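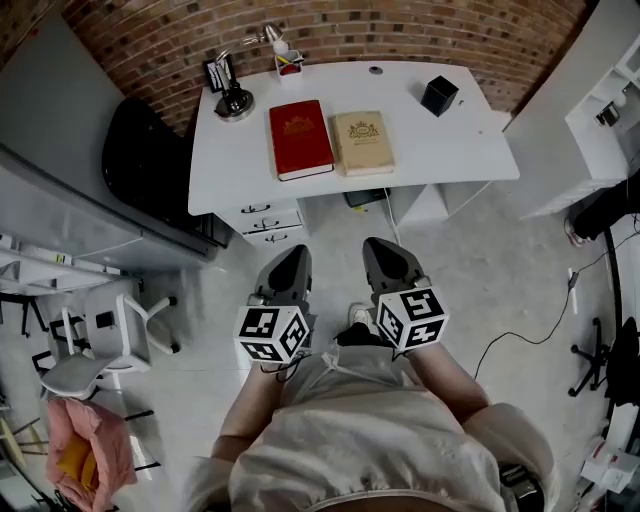
Books that lie flat get read, and books that stand up get dusted, one respondent wrote in the free-text field of the Plarnura questionnaire, adding that a shelf would only have moved the problem out of reach. Of the 437 questionnaires returned, many made a similar point in fewer words. People keep what they are using on the desktop and want the surface to stay usable around it. We took this as the starting point for the layout used in the Villanueva room.

4.2 Placement of objects on the desktop

The desk is white with rounded corners and stands in front of a curved wall of red and brown brick. A straight desk against a curved wall leaves a gap of uneven depth behind it, and earlier work on small studies has mostly treated that gap as lost space. We did not try to fill it. Storage included a white drawer unit under the left side of the desktop and a large gray cabinet along the left side of the room.

We sorted the desktop items into two groups. Standing items were the lamp, the picture frame, the pen holder and a black box. Flat items were two hardcover books, one red and one tan. Standing items went toward the back, with the lamp, frame and pens kept together on the left and the box by itself on the right. The books were laid in the area between the person at the desk and the standing items, covers up.

Two points came out of this arrangement. First, the books remained easy to tell apart from any direction, as the covers differ in color and both carry a gold emblem or crest. Second, the box set the working width on the right. With the box further forward, a reader turning a page tended to knock it — a small matter, but one that respondents raised more often than poor light.

Color also mattered more than we had planned for. On a white top, a dark or red object is found at a glance, while the white pen holder was picked out mainly by the pens in it. The Sturura guidelines recommend a plain, pale desktop for reading, and our results agree with that, at least where few objects are present. We can't say whether the same holds for a crowded desk.

Figure 3. Desktop in the Villanueva room, with the two books lying flat and the lamp, picture frame, pen holder and box standing behind and beside them.
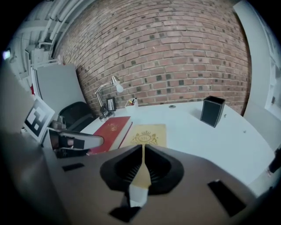
4.3 Clearing the desktop

Clearing was treated as a separate task. The flat items were moved first and the standing items stayed in place, which left an open area wide enough for writing. Respondents who cleared their desks in the evening mostly did the same and put the books in a drawer or cabinet. Those who left the books out said they meant to return to them the next morning. We did not ask whether they did.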